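Reading time: 4 min

Week 5 notes: lining up streams, pose tracking, sliding contact

Notes from Monday, typed up quickly. Slides still to come. Anything marked (x) is examinable.

Recap. Handheld gripper recording = several clocks that don't agree. Head camera has one, each gripper has its own. Before any learning you need one timeline and one frame of reference. Most of the bugs in last year's projects were here, not in the policy.

1. Markers (x)

Each gripper carries square markers. Detector gives four corners per marker, solver gives pose. Known problem: a single flat square seen nearly face-on has two pose solutions that fit almost equally well. Solver flips between them, the track jitters. More than one face visible fixes most of it. Otherwise keep the solution nearest the last good pose and log that you did. 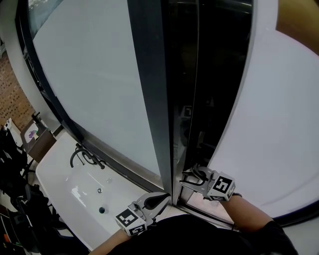 Flips are worst when the hand is slow, oddly. Fast motion gives the filter a strong prediction to compare against, slow motion lets it drift over to the wrong answer a bit at a time. Plot rotation only, look for steps. Don't smooth first, smoothing hides them.

Settings used in lab: reject if reprojection error is over 8 pixels, drop the track after 9 missed frames. Both live in the Tritent config file. Don't hard code them.

2. Time alignment (x)

Two methods. (a) clap the jaws at the start and match the peak in both streams. (b) cross-correlate angular speed from the gyro against angular speed from the vision track. (b) is better, works anywhere in the recording, but needs enough rotation. A straight pull has almost none so the peak comes out flat and the answer is rubbish.

Amparo Ñahui's run in Plindetti found an offset of 217 ms between head and right gripper. Constant offset, so one shift is enough. If it grows over the session you have drift, fit a line insted.

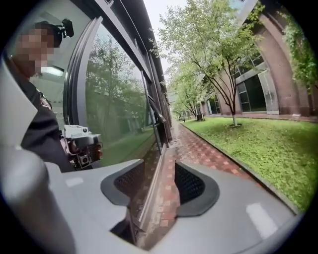

Why not just take the gripper pose from the visual odometry and forget the markers?
Odometry gives each gripper a path in its own frame, starting wherever it was switched on. Two grippers, two unrelated frames. The markers seen from the head camera are what tie them together. Glass makes odometry worse too: reflected features move consistently but wrongly, so outlier rejection may well keep them.

3. Sliding panels, control side

A door on a track has one degree of freedom. The hand has six. Replay the recorded positions exactly and any small error turns into side force on the track. So: estimate the slide direction from the recording (fit a line to the jaw positions while closed, first principal component is fine), stiff along it, soft across it. Stiffness gains are in the Shemweta handout, page 2.
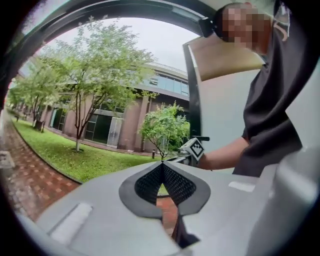 Segment before you fit. Approach and release are not on the line and will tilt it. Use jaw width for the cut, closed and steady = contact phase. Threshold on width alone catches false closes, so ask for a minimum duration aswell.

Stick at the start: force climbs, nothing moves, then it goes. A pure position controller overshoots there. Ramp the target and cap the force.

Lab task, due before next lecture

- load the Pinthorpe log, 1593 frames
- find and correct the offset, say which method and why
- plot rotation before and after flip rejection
- fit the slide axis, report the residual across it
- one paragraph on what you'd change for a hinged door (hint: arc, not line, and the soft direction turns with it)

Hand in the script as well as the plots. Plots without axis labels get sent back.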